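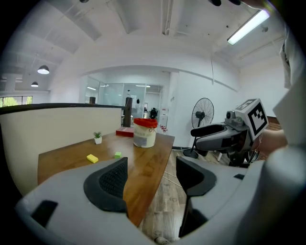 Two weeks with the Gritent pads on our pair of Bandora hand grippers. Short version – buy them, skip the glue.

Swap took 20 minutes a side. Old pads peel, wipe the jaw, new ones press on. Instructions are useless, one drawing, wrong way up. Check that the jaws close square before you tighten anyting.

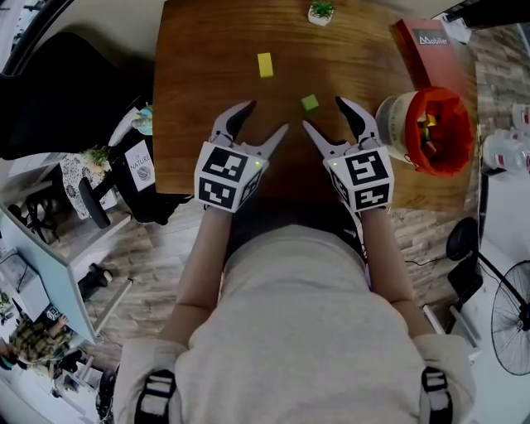
Grip is good on small blocks, sponge too. Left side needed re-zeroing after the swap, right was fine. Marker cubes stay put, so no recalibration there. Over 200 closes a day and no peeling yet.

Price is silly for rubber. Still beats the Deltance ones, those went shiny in a week.

4 out of 5.

Comments (2)

mangubat_fan: do they fit the older jaws? mine are 37 mm

padswapper: had to trim mine – sharp knife, go slow. agree on teh glue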